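Jiko Hand-Held Gripper Pair, Club Set

The Jiko pair is the set we put together for school clubs and student teams who want to teach a robot by doing the job themselves first, and we're very fond of it! You take one gripper in each hand, go about an everyday task at an ordinary desk, and your own movements become the practice material for your team's project.

In the box: two grippers, two marker cubes with their mounts, a cable for each side and a printed starter booklet with 30 desk tasks (moving the telephone is the one most clubs seem to pick first, and it's harder than you'd think). The set suits students from grade 8 up, and a club of any size can share one pair by taking turns.

Price: $1,888 per set, with spare fingers sold separately. Teams entered in the Prukum student challenge in May can order at the club rate until February 14, 2021, so do write to us at Akisus before then if you're still waiting on your school's paperwork.

At work on the desk telephone task
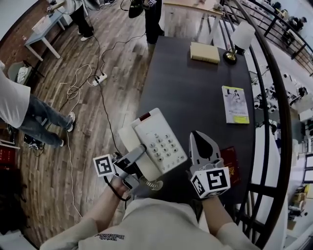 Spare parts and add-ons

Replacement fingers, marker cubes and cables all fit both the left and right gripper.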